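Folding Dark Fabric on the Round Table

6th July 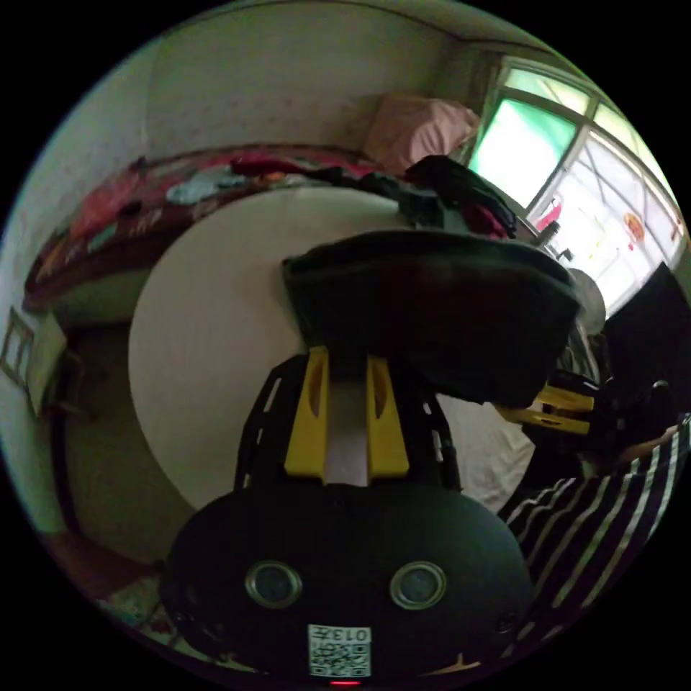 Why the round table

Members have asked why the textile room at Henar keeps a round table for folding when every manual shows a rectangular bench. The main reason is access. A large garment can be reached from any side, so the person folding moves around the work and the fabric stays where it was laid. On the old bench, which stood against the wall until May, the far sleeve had to be dragged toward the folder, and that pulled the shoulder seam out of line before the first fold was made.

The off-white top also helps with dark cloth. Black and near-black fabrics hide their own edges when they lie on a dark surface. On a pale one the outline is clear, and a corner that has turned under shows up at once. Lint shows too, so wipe the top down with a barely damp cloth before each batch and let it dry fully.

The drawback is that a round table has no straight edge to square against. Hemant Kandpal has been using a strip of low-tack tape, 40 inches long, as a reference line. Lay the hem along the tape and fold away from it. Replace the strip when it starts to lift at the ends.

Handling dark fabric

Seams are the best guide on black or very dark green cloth. Find the seam or rim along the upper edge by touch, flatten it from the center outward, and treat it as the baseline for everything that follows. Creases in dark material are hard to see under the ceiling lights. A desk lamp set low at one side of the table throws enough shadow to make them visible.

Sort dark items in daylight if possible. Some blacks have a red cast and some have a green one, and the two look mismatched when stacked together on a shelf. Under warm bulbs the difference mostly disappears, which is how the winter boxes came to be mixed.

Folding sequence for large items

Spread the item with the widest part across the middle of the table. Smooth with the flat of the hand, working toward the corners. Do not pull on the corners themselves — knits stretch there first and do not recover well.

Bring the left side in to the center line, then the right. Check that the two edges meet without overlapping. Fold the lower third up and the upper third down over it. Items longer than the table should be folded in half lengthwise first, so that no part hangs over the edge. Hanging weight distorts loose weaves within a few minutes.

Finished pieces go on the shelf with the folded edge facing out. Stack no more than nine to a pile. Heavier pieces go at the bottom, and anything with a raised trim goes on top with a sheet of tissue above it.

Supplies

Two rolls of tissue are left in the Plurkby cabinet, second drawer. The Courtois lint brushes are for wool only; the short bristles catch on jersey and raise the surface. Use the Orex roller for everything else, and peel off the used sheet before putting it back.

Iona Crichton is rewriting the shelf labels and would like the current list of dark items by the end of the month. Entries should give the fiber, the color as seen in daylight, and the folded width. Leave out the garment size — it has caused confusion with the shelf codes. Lists can be left in the tray beside the cabinet or sent to the usual address.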